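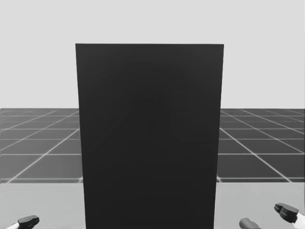
Head view in the sim, both grippers down in the corners

shedload_sam wrote:
Bit of progress on the two-armed build. The real arms are still in bits on the bench in the Zotville workshop, so I'm doing the practice in simulation first. Plan is to get it picking up tins by itself, then move the same code over to the hardware. I've done 164 runs so far on my old desktop and I'm fairly pleased. Black panel is in the middle of the view, grippers either side. Comments welcome, be gentle.

grumbletorque wrote:
I'll be the one to say it. A flat grey table and a grid floor tell you very little about your workshop. Where's the clutter? Where's the strip light that makes every shiny lid vanish? I had a go at this in 2008 with one arm and a webcam, and the sim was lovely right up to the minute I switched the motor on.

What are you using for the joint friction? If the answer is "the default", your 164 runs are 164 runs of the default.

shedload_sam wrote:
It's the default.

pinari_lurker wrote:
Bit harsh. Sims have come on since 2008, and you can crash one all night without buying new gears. I stripped 43 quid's worth of servo in one evening doing it the "proper" way.

My question is about that panel though. It takes up most of the middle. If the head camera is doing the looking, it's going to have a hard time with anything on the other side. Do you have a second view?

shedload_sam wrote:
Yes, there's one down at the gripper. Same session:

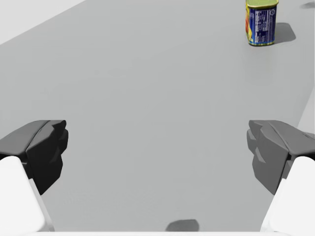
Gripper view, jaws open, tin at upper right

The wrist view is what I'm relying on for the last bit of the reach. Head view is for finding things.

grumbletorque wrote:
So the tin is miles off to the right, and half the lid isn't even in shot. What's the code meant to do with that? Fine if it knows where the tin is already, and I suspect it does, because you're feeding it the position straight from the simulator. Are you?

shedload_sam wrote:
For now, yes. The vision part comes next.

grumbletorque wrote:
Then it isn't picking up tins by itself yet, is it. It's going to a number you gave it.

holovko_bench wrote:
I'm with grumble on that one but not on the rest. Starting with known positions is how most people do it. Get the reach and the grip sorted, then take the crutch away. If you try both together you never know which one is broken.

I would worry more about the tin. Rounded corners, smooth sides, and a full one has some weight to it. Those notched fingertips may or may not like it. Have you measured how wide your real jaws open? Check that before you write another line.

shedload_sam wrote:
Not measured. The model came from the Skuvamow files and I took the jaw width on trust.

holovko_bench wrote:
Get a ruler out. I built from those files and my left jaw stopped short of the drawing by enough to matter. Could have been my printing.

pinari_lurker wrote:
Mine matched, for what it's worth. Different printer I suppose.

grumbletorque wrote:
Right, so that's one each and no use to anybody. Measure it.

And try moving the tin a bit every run. Turn it, shove it nearer, put it somewhere awkward. If it still manages 30 in a row with the tin in a different place each time, and with the camera finding it, I'll take back the first post. I won't take back the bit about friction.

shedload_sam wrote:
Deal. I'm in the workshop after six tonight so I'll do the jaws then. Vision might be September at this rate.

pinari_lurker wrote:
Which September?

Related threads
Servo horns slipping under load, two fixes tried
Printed fingers or rubber pads?
Skuvamow arm files, build notes and moans
Cheap webcams on a wrist mount
Is a second arm worth the bother?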